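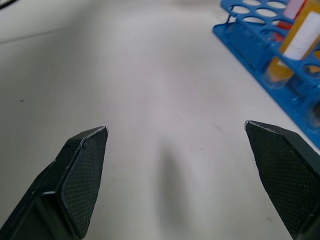 Ticket 891: Pickup slots not showing for Quinlan food box day

Status: Open, waiting on site
Opened: October 31, 2020
Assigned to: Keegan Tuhiwai
Site: Drerner pantry, Stestach location

Problem as reported
Families signing up for the produce and milk boxes get as far as the household size page, then see "No times available." The Konisel signup page says 418 boxes are set aside for this giveaway and only 68 are claimed, so there should be plenty of times left.

Log

1. Tried the form with a test household of four. Same message. Tried again on a phone, same result.

2. Checked the site hours. Stestach was still set to the April schedule, when pickup was by appointment at the side door. Changed it to drive-through and saved.

3. Times now show for households of one to five. Six and up still get the error.

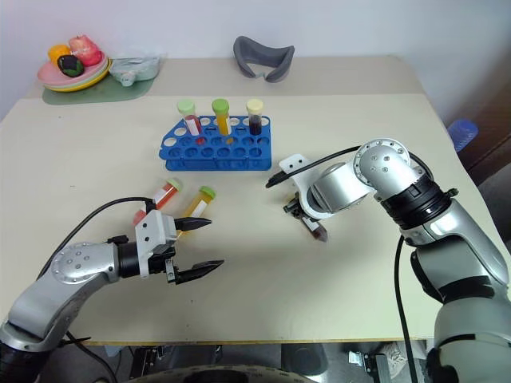 Larger households are supposed to get two boxes, and the form will only offer a time if that slot has two left. Slots were built with a limit of one box per car. Raised the limit to two and ran the test again — a household of seven went through.

4. Site called back. 44 people had left a phone number on the paper list while the form was down. They need to be entered by hand before the reminder texts go out, or they won't get one.

5. Sent the site the steps for manual entry. Duplicates are matched on phone number only, so two families sharing a phone will show up as one. Enter the second with the landline or leave the field blank.

Still to do
Site to confirm the paper list is in. Quinlan has the same April hours on file — check before their signup opens.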